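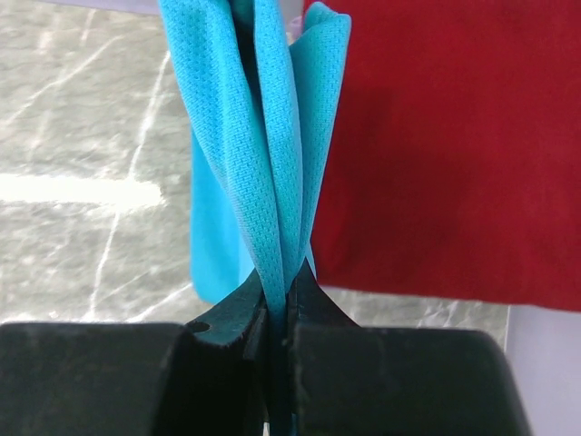 *Wrist camera view, turquoise mesh cloth held at the fingertips, red cloth behind it.*

# Nulstead Cloth Handling: Recording Rules and Data Card

Last revised Aug 28, 2021

This file covers two things: what is in the Nulstead cloth handling set, and the rules that operators and reviewers follow when adding to it. The rules come first since most people who open this file are about to record or review. If you only want to train on the data, skip to "What is in the set."

The rules apply at both sites, Ludham and Privitz. Where a site does something differently, the rule says so.

## Scope

The set covers picking up, lifting, moving, folding and laying down single pieces of cloth with a two-finger gripper. All of it is done by teleoperation. There is no scripted motion in the main split.

Out of scope for now:

- two-arm folding
- clothes with zippers, hooks or metal buttons
- anything wet
- bedding and other cloth wider than the work surface

Please don't record out-of-scope items "for later." They end up in the main split and have to be pulled by hand.

## Before a session

1. Walk around the arm and check that the stop button is within reach of the operator's seat. Press it once and confirm that the arm stops. Reset it.
2. Check both fingertips. Scuffs and dust on the outer faces of the fingers are fine. Torn or lifting pads are not. Replace pads in pairs.
3. Wipe the wrist camera lens with a dry lens cloth. Don't use the cloths that are being recorded.
4. Open and close the gripper fully with nothing in it. Watch the wrist view while you do this. Both fingertips must be visible when closed.
5. Look at the work surface through the wrist camera. Shiny surfaces are allowed, and so are patterned ones. Bright reflections are allowed as long as they don't wash out the area where the cloth is picked up.
6. Fill in the session sheet: site, arm, operator code, surface code, cloth codes. Do this before the first episode.

At Privitz the stop button is also checked after the midday break.

## Rules for grasping cloth

These are the rules that get broken most, so they are spelled out.

**Pinch with the tips.** The cloth should be held between the inner faces of the fingertips. If it gets pushed deep between the fingers it tends to hang up on release, and the episode is hard to use.

**A gathered grasp is fine.** Cloth bunches up when it is pinched. Operators used to redo grasps because the cloth looked messy above the fingers. Don't redo them. Folded layers, twists and a loose corner sticking out are all normal. Tag the episode `gathered` and go on.

**One piece at a time.** A second cloth may be in view or lying close behind the first. It may not be between the fingers. If two pieces are picked up together, finish the motion, mark the episode `double`, and start a new one. Don't shake the arm to drop one of them.

**Close once.** Squeezing again and again to get a better hold teaches the policy to do the same. If the first close misses, open, back off, and approach again. The whole thing stays in one episode and gets the tag `retry`.

**Don't press into the surface.** The fingertips may touch the surface lightly. If the arm flexes or the force warning comes on, stop and discard.

**No hands.** Nobody reaches into the work area while an episode is running. If the cloth needs to be reset, end the episode first, wait for the arm to hold still, then reach in. This is a safety rule and there are no exceptions to it, including for the person who set up the arm.

## Rules for cloth and surfaces

Each cloth has a code written in the cloth list (`cloths.csv`) with its color, rough size class and fabric type. Use the code, not a description. "The blue one" has meant four different cloths.

Fabric type is picked from this list:

| Code | Meaning |
|---|---|
| `WV` | plain woven |
| `KN` | plain knit |
| `MS` | mesh or pique knit |
| `TW` | toweling |
| `FL` | fleece |
| `UN` | not sure |

Use `UN` when you are not sure. A wrong code is worse than `UN`, and the reviewer can fix it later with the cloth in hand.

Cloths are washed when they look dirty or after a long run of sessions. Note the wash in the list. Washed mesh and fleece handle a little differently, and some users split on this.

Surfaces also have codes. If a surface is moved, covered or swapped during a session, end the session and start a new one with the new code. A session has one surface.

## Speed and limits

The tool speed is capped in the controller. Operators don't change the cap. If a task feels too slow, write it in the session notes.

- An episode longer than 45 seconds is split or discarded. Most good ones are much shorter.
- Two failed approaches in a row are fine. After the third, end the episode and reset the cloth.
- Grip force stays at the site default. Ludham uses the lower setting because of the older pads there.

## Review

Every episode is looked at by someone other than the operator. The reviewer watches the wrist view at normal speed and answers the following in the review file:

- Does the cloth stay in the fingers from lift to release?
- Is the written instruction true for what was done?
- Are the tags right?
- Does a person, a badge, a screen or a paper with writing on it come into view?

If the last answer is yes, the episode goes to the `hold` folder. It doesn't come back until the view has been cropped or the episode has been deleted.

Reviewers should not guess at things the camera doesn't show. When the cloth fills the view and the grasp point is hidden, tag `occluded`. Don't mark the grasp good or bad in that case.

Failed episodes are kept. They go in the `fail` split with a reason code. Please don't delete a failure because it is embarrassing.

## Writing instructions

Each episode has one instruction line in plain English. Keep it short and name the cloth by color and kind.

Good:

- `pick up the turquoise cloth and hold it above the table`
- `lay the red cloth flat on the left side`

Not good:

- `do the thing with the shirt`
- `carefully grasp the fabric in an optimal way`

If two cloths on the surface have the same color, add the side. Left and right are from the operator's seat, not from the camera. Older Ludham sessions used the camera's left and right. Those have been fixed in the current release, but copies downloaded before that still have the old text.

## What is in the set

| Split | Episodes | Notes |
|---|---|---|
| `main` | 2000 | reviewed, all tags final |
| `fail` | 851 | reviewed, reason code given |

Each episode folder holds:

```
wrist.mp4 video from the wrist camera
fixed.mp4 video from the fixed camera
state.csv joint positions, gripper opening, timestamps
meta.json codes, tags, instruction, site
```

The clocks of the two cameras and the arm are matched at the start of each session. Small drift builds up over long sessions. Use the timestamps in `state.csv` and don't line things up by row number.

Gripper opening runs from 0 (closed) to 1 (open). With thick cloth in the fingers it won't reach 0. Don't use `opening == 0` as a test for a grasp.

## Known problems

- The wrist camera has a short focus range. Cloth lying behind the one being held is often soft.
- Strong colors can tint the fingertips. Color-based masks pick this up as cloth along the upper edges of the fingers.
- Pale veins in patterned surfaces are sometimes read as creases or threads by edge detectors.
- Toweling is thin on the ground in `main`. More is planned for November.
- Some Privitz episodes have a one-frame gap in `fixed.mp4` near the start. The wrist video is not affected.

## Use

The set is meant for training and testing cloth handling on arms with a similar gripper. Anyone running a trained policy on real hardware should keep the speed cap on and a person at the stop button. Good results on `main` say little about how a policy will act around people, as there are none in the data.

Don't use the set to rate operators. Operator codes are in the metadata so that splits can be made by operator, and for no other purpose.

## Changes to these rules

Open a ticket with the label `rules` and say which rule, what went wrong, and what you want it to say. Small wording fixes can go straight in. Anything touching the "No hands" rule, the speed cap or the stop button check needs a yes from both sites before it is merged.

Session sheets from before this revision don't need to be redone.

Maintained by Tomaszewski, Ludham site.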